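Kodberg Fruit and Basket Set

A small set of pictures of fruit on a white tabletop with a dark woven basket. Collected by Severyn Chornovol in May.

Contents

315 short episodes, 1213 pictures in all. Each episode has at least one piece of fruit and one basket. The table stays the same throughout – only the fruit and its starting place change.
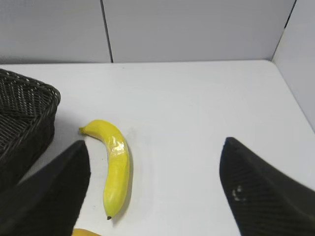
Labels

fruit: banana, lemon or pear
peel: clean or marked
basket: left or right of the fruit
state: on table, held, in basket

The peel label covers scratches, creases and darker patches. Natural ridges and a green tinge do not count as marks. Shine on the peel is not labelled.
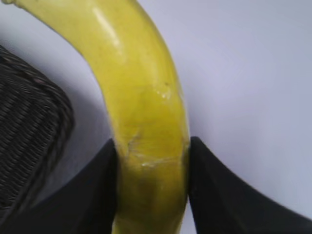
Banana, peel marked, basket left, state held.

Known gaps

Pears are thin on the ground, with 12 episodes. The peel label was added late and is filled in for 1071 pictures – the rest have it blank. Basket position is given as it appears in the picture, so do not read it as a place on the table.

Send corrections to Severyn with the episode number.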